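Midgate Shape-Sorter Set

Overview

Midgate is a set of 1,214 episodes recorded on a single robot arm at the Kaststead shared workshop. Each episode covers one insertion task on a red wooden sorter board. Of these, 858 carry a reviewed outcome label — the remainder are released unlabeled. Starting layouts vary; in some, several pegs are already seated and one hole is left open. 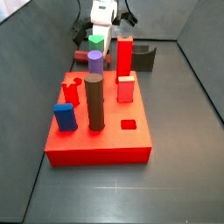 Known limitations

The star prism and the board are nearly the same red, and color segmentation is unreliable there. Gripper force was not logged.

Maintainers

Piroska Csizmadia and Gergely Antal. Last revised 21 July 2024.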